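Home | Stories | Archive | About

The Grandovholm Incident
by Jenő Vass
2 Apr 2021

The arm at Grandovholm was called Medve, and on its 92nd computer it stopped and reported a safety fault. The message said PERSON IN WORKSPACE. The only person in the building was Zoler, who was eating soup.

He put down the soup and looked at the screen.

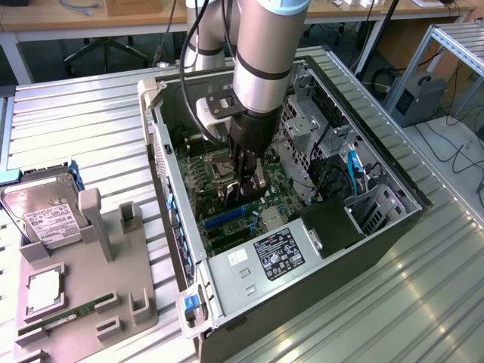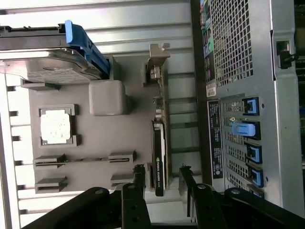
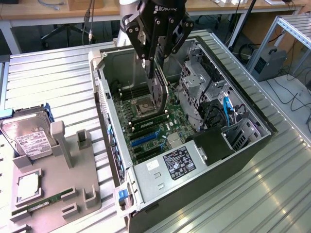
Medve at work inside an open desktop computer.

No person. He pressed reset. PERSON IN WORKSPACE, said Medve, and would not budge.

Zoler opened the manual to page 1202, where fault 112 advised him to remove the person. He went into the cell, found nothing to remove, and stood there reading the page again - at which point the message went away. RESUMING, said Medve.

Zoler left faster than he had left anything since September. In his report, under Cause, he wrote "me, later." Fosum, head of safety, sent it back 13 times.

"It can't warn you before you walk in," she said.

"It did, though," said Zoler, and warmed up his soup.

Comments (3)

ottoline_b: Page 1202! Our manual is worse.

grumpus: Why is there no lock on the cell door?

marshlight: More Fosum please - she deserves her own story.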